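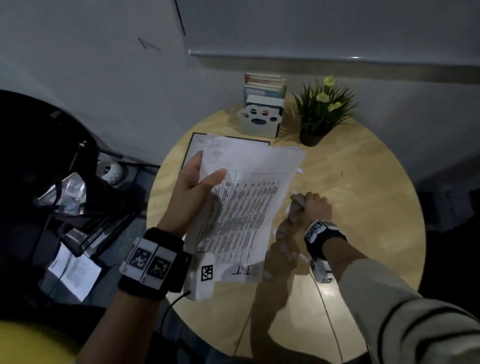
4. Changes to desk work after the sorting line

4.1 Setting

The site we studied is the records office of Josten, a freight insurance firm with 58 staff on two floors. Until the sorting line went in, every claim file arrived as a bundle of paper and was opened, flattened, sorted and scanned by clerks in the ground floor mail room. The line, supplied by Wutedano, now does the feeding, scanning and indexing. It takes 600 sheets an hour when the paper is in good shape. A second firm, Hrynyshyn, maintains the indexing software under a separate contract, a split that matters for some of the complaints reported in Section 4.4.

We were on site for most of February and returned for 2 short visits later in the year. We watched the work, sat in on shift handovers and interviewed 20 clerks and supervisors. Interviews were held in work time and none of them was recorded by the employer.

4.2 What stayed with the hands

Management had described the line to staff as taking over paper handling. In practice it took over the handling of good paper. Sheets that are creased, stapled, torn or folded in on themselves are rejected at the feeder and go back to a person. The clerks call this the table work. Figure 3 shows it being done: one hand keeps a stack of printed sheets upright while the other grips and twists a crumpled wad on the tabletop, among torn scraps.

Clerks had done all of this before the line was installed, but it was spread through the day and mixed with other tasks. A clerk might flatten a page, read the claim number, walk it to a colleague and talk over a missing signature. Table work now comes in blocks. When the reject tray is full, someone sits down and clears it, and that person does nothing else until it is empty.

Several clerks said the new pattern was harder on the wrists and thumbs. One put it this way: "Before, you'd get one bad page and then ten easy ones. Now the machine gets the easy ones." Others liked having a single job in front of them and no phone to answer. Views did not divide neatly by age or length of service. They did divide by shift, with the early shift getting more of the overnight courier bundles and therefore more damaged paper.

4.3 Judging a sheet

The feeder rejects a sheet on thickness, skew and edge condition. It has no way of knowing whether the sheet matters. A badly creased page may be a cover note that can be recycled, or it may be the only copy of a cargo schedule. Dense tables cause the most trouble, as a fold across a row can make the software read two lines as one. Clerks learned to check these pages by eye before sending them back through, although this step does not appear in the written procedure.

The decision to discard is made quickly and mostly without discussion. We saw clerks set a page aside, work on something else, then come back to it and keep it. Asked what they were looking for, they tended to name the issuing office, the layout of the page and the feel of the paper. New clerks were told to keep everything for their first weeks and then to ask. A supervisor estimated that a new person needed a full season of claims before being left alone with the tray.

None of this skill is counted. The line reports sheets fed, sheets rejected and minutes stopped. A clerk who saves a ruined schedule shows up in the daily figures in the same way as one who throws out a blank page.

4.4 Who is asked when it stops

Before the change, problems in the mail room were settled in the mail room. Now a stoppage may belong to Wutedano if the rollers are at fault, to Hrynyshyn if the index is, or to the clerks if the paper is. Each party keeps its own log. On one morning we observed, a batch was held while the 2 suppliers exchanged messages about an index error, and the clerks typed the claim numbers in by hand so that the adjusters upstairs could get started. That work was not entered in any log.

Clerks said they felt more closely watched and less often consulted. The supervisors agreed with the second point. One had asked for a clerk to join the weekly supplier call and was told the call was technical.

4.5 Limits of this section

Our account is drawn from one office and one type of document. The Wakov warehouse, covered in Section 5, uses a similar line for delivery slips, which are smaller, printed on heavier stock and rarely folded. Reject rates there are much lower and table work is shared out at the end of each shift. Any comparison between the sites should keep the difference in paper in mind. We also did not measure strain directly, and the comments on wrists and thumbs are reported as they were given to us.

Figure 3. Table work on printed sheets.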